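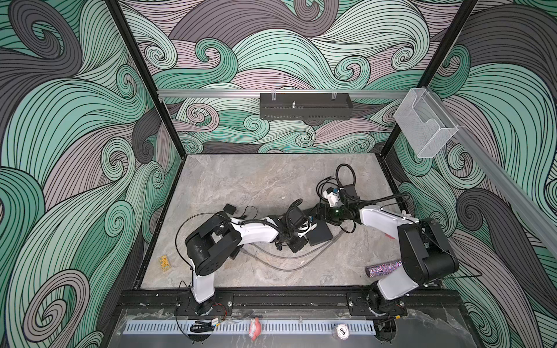 Waves in mint, mauve and charcoal, drawn in fine black line.

May 4, 2022. Plustilora Press is pleased to announce the publication of The Ferry Books, a diary kept by the schoolteacher Zulema Salinas during her years on the island of Lamholm. The edition is prepared and introduced by Ngozi Babalola.

Salinas taught in the island's only school and wrote in her diary most evenings. She recorded the weather, the price of lamp oil, the progress of her pupils and the arrival and non-arrival of the ferry. She did not intend the diary for print, and she seldom explains who people are.

The full diary runs to 3,542 pages in 43 notebooks. The published text is a selection. Dr. Babalola has kept whole entries wherever possible and has marked every cut, so that readers may judge the pace of the original for themselves.

The early notebooks are brisk and often impatient. Salinas disliked her lodgings, found the schoolroom cold and twice drafted a letter of resignation. Both drafts are printed in the appendix. Neither is addressed to anyone.

By the middle notebooks the entries are longer, and the subject is more often the school. A chapter is given to the winter in which the older pupils wrote and staged a play about a shipwreck. The script has been lost. Her notes on the rehearsals, including a long complaint about the curtain, have survived.
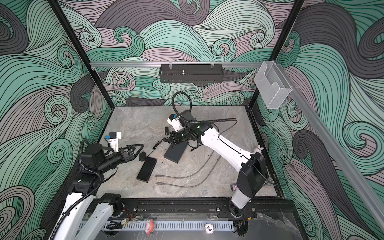 Does a reader need to know the history of Lamholm before starting the book?
The introduction gives a short account of the island and its school, and footnotes identify people and places as they appear.

The notebooks passed to Salinas's niece and later to the Nustaver Archive, where they were cataloged by Ghizlane Bouzid. Her handlist is reprinted at the back of the book with small corrections. Readers who wish to consult an original notebook should quote the number given in that list.

Spelling has been left as Salinas wrote it, apart from plain slips of the pen. She used several spellings for the name of the harbor, sometimes on the same page. The index gathers them under one heading.

The book includes a new essay by Arsalan Satti on diaries kept by teachers. He considers what it means to write each evening after a day spent correcting the writing of others, and he is particularly good on Salinas's habit of grading her own entries in the margin. Her marks were rarely generous.

The final section covers the closing of the school. It is the shortest part of the book, and the editor has added very little to it. The last entry concerns a borrowed ladder.
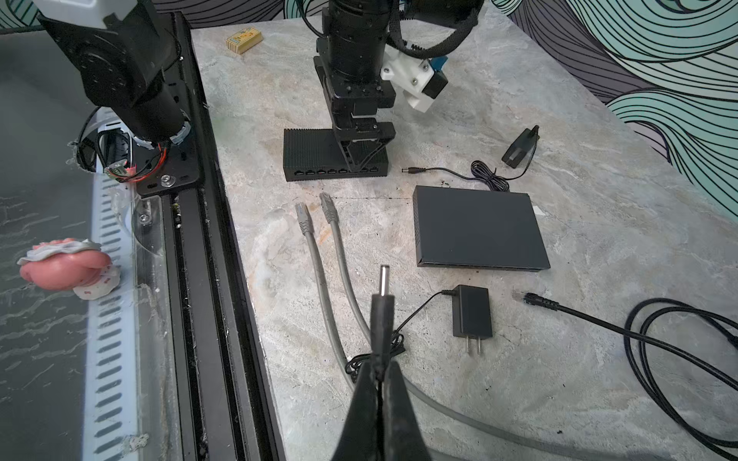

Black plug with a silver tip, its thin cord looping across the tabletop.

The first printing is 1,000 copies, in paperback. Orders may be placed through any bookseller or directly with the Press. Libraries and schools should write to the sales office for terms.

A public reading will be held in July at the Samir Reading Room. Doaa Ait Ali will read from the middle notebooks, and Dr. Babalola will take questions afterward. Admission is free, but seats must be reserved in advance.

Volume 2, containing the letters and the school reports, is in preparation. The Press would be glad to hear from former pupils of the Lamholm school, or their families, who hold letters from Salinas. Copies are sufficient, and originals should not be sent by mail.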